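Bokum table-clearing task: recording and splitting episodes

These steps cover the table-clearing set used to train the Yoon policy. They assume both arms are homed and the Bumen recorder is already running.

1. Lay out the table. Leave the laptop, mouse, spray bottle and tape toward the back. These are the keep items and the policy has to learn to work past them. Trash goes nearer the front, within reach of both grippers.

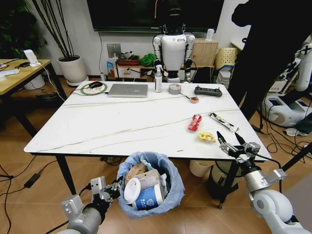

2. Shuffle the trash between episodes. Change the angle and spacing of each piece, and swap in different kinds of trash every 30 episodes. Our first set used one layout throughout, and the policy learned the positions.

3. Start with the grippers open. Wait 2 seconds before the first motion so the trim script can find the start.
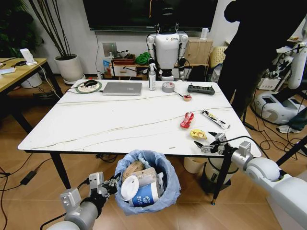

4. Pick one piece at a time and release it over the bin. If a piece drops on the floor, stop and tag the episode "drop". Don't delete it.

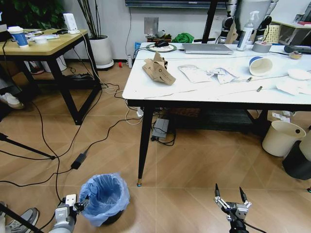 5. Split by layout. Random splits put near copies of the same table in both halves and the scores come out too high. Our set has 3,435 episodes, with 602 held out.

6. Train with the Nornell config and leave the action chunk length at its default. Check the held-out loss by trash type as well as overall. Flat wrappers were our worst group.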